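I've been wanting to write in defence of the wipe-clean tablecloth for ages, and now that I've finally got an evening to myself (June 2018, windows open, next door's radio going) I'm going to do it before I lose my nerve.

We had one when I was growing up in Grustthorpe and I was mortified by it. Other people's kitchens had proper bare tables, or those woven mats you weren't allowed to spill on, and ours had lemons. Big shiny lemons, under every tea and every row and every bit of homework, and if you leaned on it in summer your arms stuck. I swore I'd never own one. I moved to Atham, I saved up, I bought a Fluravwood table with an oiled top, and for two years I lived like a museum guard. Coasters! I chased my own mother across the room with a coaster!

What changed my mind was putting the shopping away. You come in, you've got bags cutting into your fingers, and everything goes down on the table in one great heap – washing stuff, packets, sponges, the lot – and on an oiled top that heap is a small emergency. Something's got a leaky lid. Something's come out of the freezer. With a cloth you can just dump it all and go and put the kettle on.

I like the heap, too. A sponge comes out first, then a bottle lands on top of it and stays there on its side, and you get a little still life of a week's chores on top of a lot of starfish and teacups and presents done up with ribbon.

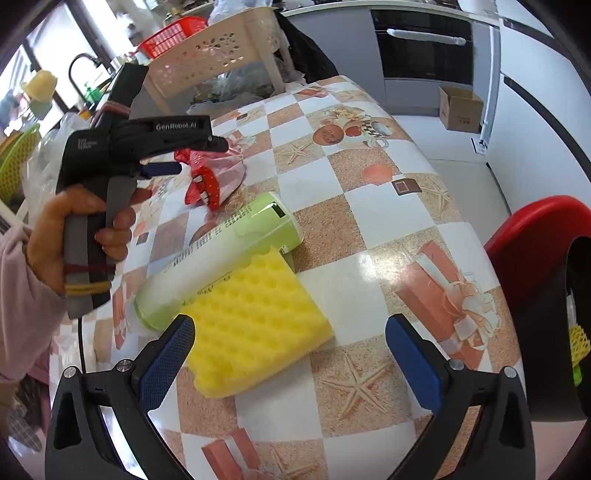 ## In praise of a silly pattern

Now, the pattern. People who will grudgingly allow a wipe-clean cloth nearly always want a tasteful one. Grey, or a thin stripe. My friend Tavion Kowalczyk has one in a colour the shop called oat, from Arnardóttir, and it's very nice and I've never once looked at it. Every crumb shows. A splash of gravy on it looks like a crime.

Checks and seashells hide everything. You could lose half a biscuit on a cloth like that and not find it till September. And they're cheerful in a way I've stopped being snooty about. Why are there hearts and roses on the same cloth as starfish? Who sat down and decided that the seaside went with crockery? I don't care, I'm only glad they did, and I think a child stuck at that table waiting for the grown-ups to finish talking will have a far better time than a child looking at oat. I could draw you every one of those lemons from memory and I'm 51.

It also takes the shame out of ordinary things. A bottle of Dettol on bare oiled wood looks as if something has gone wrong in the house. Put the same bottle on orange and white checks, with a red paper cup tipped over against it and one of those yellow foam nets that fruit comes in, and it looks like a house where people are getting on with it. The crinkly wrappers can lie where they like till someone's ready to deal with them. 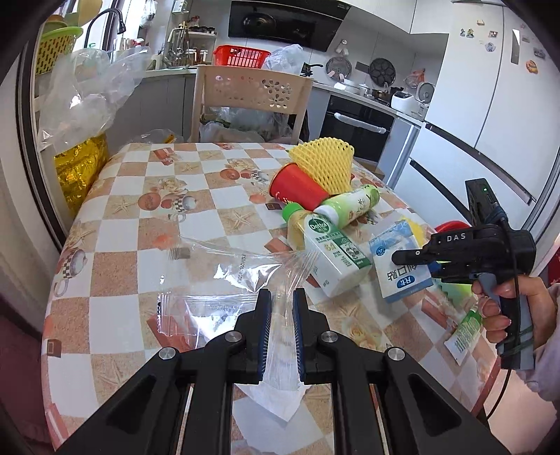
**But doesn't it ruin the table underneath?**

It can, if you never lift it. Water creeps in at the edges and sits there, and a hot pan will go straight through to the wood whatever the packet says. I take mine off every couple of weeks, wipe both sides, let the table breathe overnight and put a felt layer back underneath. My Fluravwood is in better nick now than it was in the coaster years.

I'll give the other side their due on a couple of points. The smell when it's new is dreadful, and you do have to hang it over the banister for a bit. And the fold lines never quite go, I've tried a hairdryer and I've tried heavy books and there's still a ridge where my cup wobbles.

But I had eight people round at Easter and somebody knocked over the beetroot, and I carried on with my story. In the old days I'd have been on my knees with a cloth and a face like thunder. My mother noticed, I think. She put her mug straight down on the table with no coaster and looked at me, and I passed her the biscuits.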